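Gripper day, again

Feb 22, 2019

So the left one started sticking again. If you read my last post you'll remember I was feeling pretty smug about the hand-held grippers (I believe I used the word "finished"), and then on Monday-morning-type energy I picked up the pair, squeezed both, and the left jaws came back a good half second after the right ones. Ugh.

A quick recap for anybody new. We have two hand-held grippers, one for each hand, and we use them to do the picking job ourselves so the arm can learn it from us. Small cartons into a bin, mostly. The project is called Gravari, and my corner of it is keeping the hardware alive. When a gripper drags, every recording made with it drags too, and then Halina Wróbel comes to my desk with a plot and a very patient face.

First thing I did was pull the cable. I always blame the cable! It leaves the left gripper at the bottom and it gets bent every time you rest your hand on the table, so it has a hard life. I swapped in the spare from the Vemix kit and got the exact same lag. OK, not the cable, and I owe it an apology.

Next was the slide. Four small screws, cover off, and there it was: a gray paste of old grease and cardboard dust packed into the end of the rail. Cartons shed way more than you'd think. I cleaned it out with a cotton swab and a bit of alcohol, let it dry while I ate a sandwich, and put back much less grease than last time. I'm pretty sure the last time was the problem. I had been generous.

While it was open I checked the spring too (fine) and the little stop screw (not fine, it had backed out almost a full turn). A drop of thread locker on that, cover back on, and then 40 squeezes in a row while watching the position numbers scroll by. Smooth all the way through, open and closed.
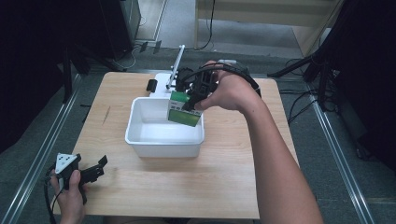 After any repair I run the same boring routine before I let people record again. Clear the table down to what the job needs, zero both grippers with the jaws fully closed, then fully open, then do slow picks with one hand while the other one stays put. If the parked gripper's position wanders on the screen, I stop and check that its marker plate is tight. I found out the hard way in January that a plate can be a hair loose and still feel solid to your thumb. We threw out 825 recordings over that one. I still think about it in the shower.

The other thing I've changed is the jaw pads. The Kalinowski ones we started with were lovely and grippy for a week and then went shiny, and the cartons began to slip when you tilted them. I've been wiping them down after every session now, which helps, but I have a sheet of softer rubber on order and I'm going to cut a set by hand to see if they last longer. If you've done this, tell me what thickness you used! I'm guessing and I don't love it.

Total parts cost for this round was zero dollars, unless you count the sandwich. The counter on the left gripper stood at 1,966 cycles since its last cleaning, so I've taped a note inside the tool drawer to open both of them up well before that next time. The right one is due too, and I'll do it tomorrow if Liren doesn't need the bench.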